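Our counter is marble-patterned with gray veins, and every crumb shows on it, so over the years I've gotten a bit fussy about how the toast corner is laid out. The cutting board goes in the middle, with the toaster and the toaster oven together on the left, and the jars stay back against the tile.

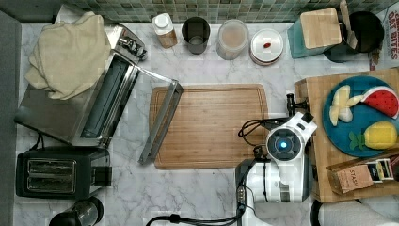 **How often should I oil a bamboo board?**
Once a month suits most boards, a little more in winter when the heat is running and the air gets dry.

Now, about crumbs. Unplug the toaster, let it cool all the way down, and tip it over the sink (do the tray first, if yours has one!). I like to do this on Sunday evenings while the kettle is on, and it takes me 7 minutes if I don't get to chatting.
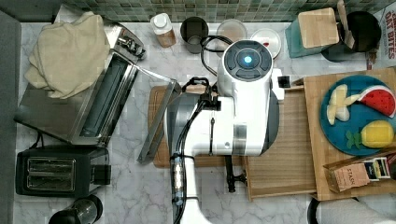 *Oat bites at the far end, toaster oven on the left.*

Keep a folded towel close by for wiping up, but please move it off the toaster oven before you switch anything on. I say this as someone who has scorched a perfectly good one.

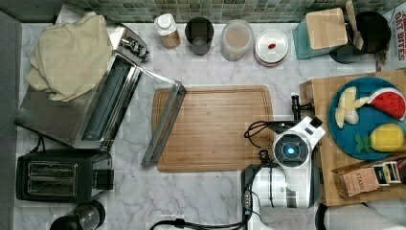
**Can I wash a bamboo board in the dishwasher?**
Better to wash it by hand in warm soapy water, dry it right away, and stand it on its edge overnight.

Juice grooves do collect sticky bits, and an old soft toothbrush gets along them beautifully.

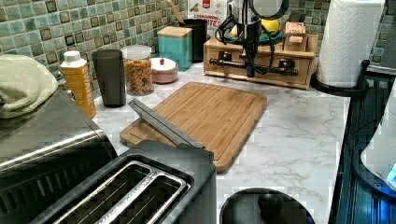 Huệ Phan

Next time I'll get to the pantry jars, and which ones I've finally given up labeling.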